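Langsam durch den Ort, bitte! Seit in Zendmont auf der Hauptstraße Tempo 30 gilt, fahre ich wieder gern Rad, und ich wünsche mir das für jedes Dorf mit Durchgangsverkehr.

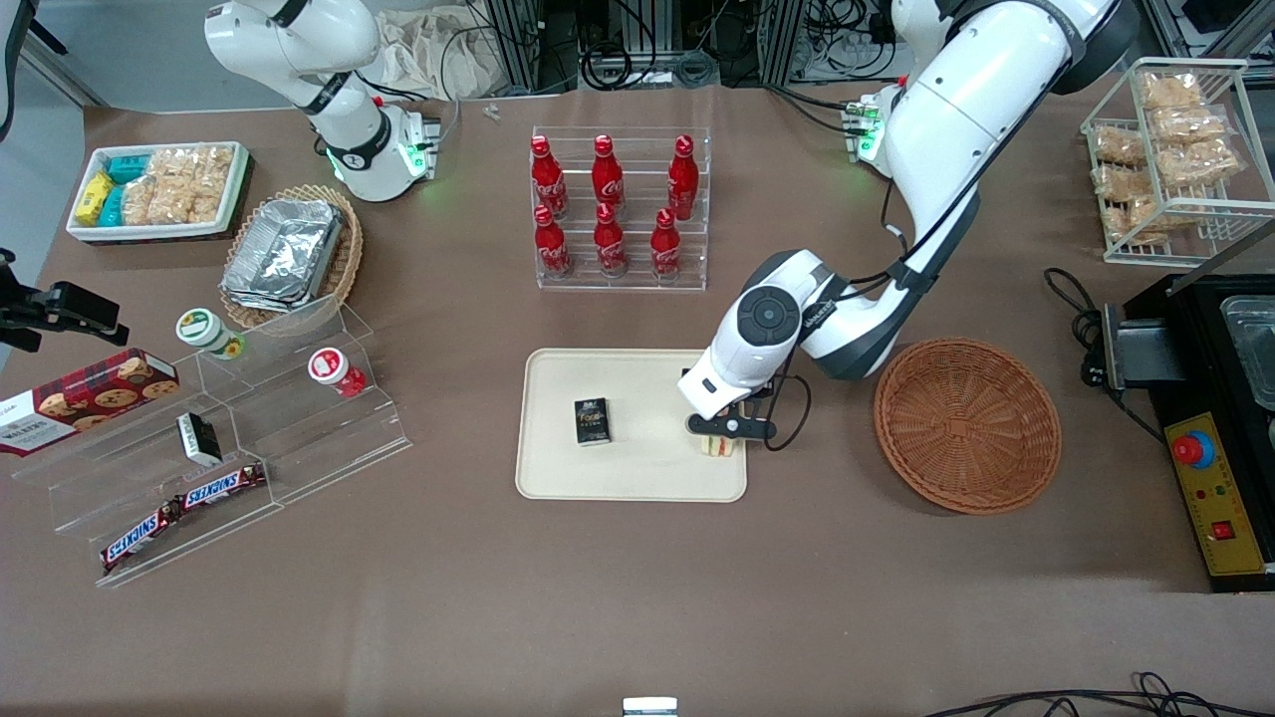 *Snacks und Getränke auf dem Tisch, ein Sandwich im Greifer*

Wer die 2 Kilometer bis Selari fährt, verliert kaum Zeit. Dafür hört man sich am Zebrastreifen wieder reden, und Autofahrer winken einem sogar zu!
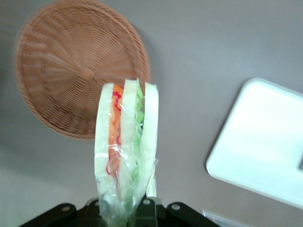 **Meinung | Verkehr & Alltag**

Im Dezember wird über die Verlängerung entschieden. 264 Unterschriften liegen schon vor, und meine steht ganz oben.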